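What the Picking Arm Left for the Rest of Us

I work in returns at Vulex, in the Murkberg building, and I have worked there for 7 years. Last spring we got our first picking arm.
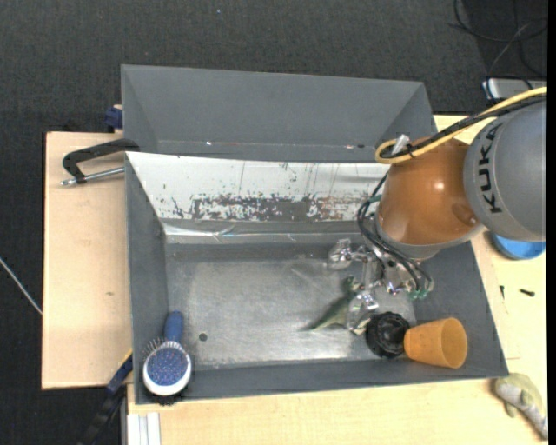
Returns is the part of a warehouse that people outside the business don't think about. Goods come in mixed, and somebody has to take each thing out of a bin, work out what it is and decide where it goes. A hairbrush can be sitting in with a child's cup and a toy. On a normal shift our section handles 3,000 items. Before the arm, all of them went through human hands.

Now 900 of those go through the arm. Management likes that number and I have no quarrel with it. My wrists hurt less than they did a year ago. Reaching into a deep bin all shift is bad work, and I would not fight to keep it.

My complaint is about what happened to the other 2,100. The arm gets the bins it can manage. We get the ones it can't: the tangled cords, the leaking bottles, the boxes with half the parts missing. Those always existed, but they used to be spread through the day. You would have ten easy pieces and then a bad one, and the easy ones let you catch your breath. Today the bad ones come one after another, and the hourly target was never changed to match.

When we raised this, we were told that the arm had taken work off us – true as far as it goes. It took the fast work. If you time a person on the slow work and compare it with last year's average, that person looks lazy.

There is also the matter of who looks after the machine. When it stops on a pick, a light comes on and whoever is nearest walks over, clears the item and restarts it. Last month I kept my own tally and did this 107 times. None of it shows on my sheet, and it isn't in my job description or my pay grade. The training was a short session before the shift, and the rest we taught each other.

The people at our Grukport site are due to get the same setup in September. My advice to them is to ask three things before it is bolted down. Ask for new targets based on the items that will be left. Ask for the time spent clearing stops to be logged and paid at a technician's rate, or at least something close to it. And ask who will rotate, so the same two people at the nearest station don't end up minding it all night.

I don't want the arm taken out. Most people on my shift would say the same, including a few who were sure they would lose their jobs over it. What I want is for somebody to measure the work that is still ours with the same care they used to measure the arm's. That would take a supervisor with a clipboard a week or so, and we have been asking since the spring.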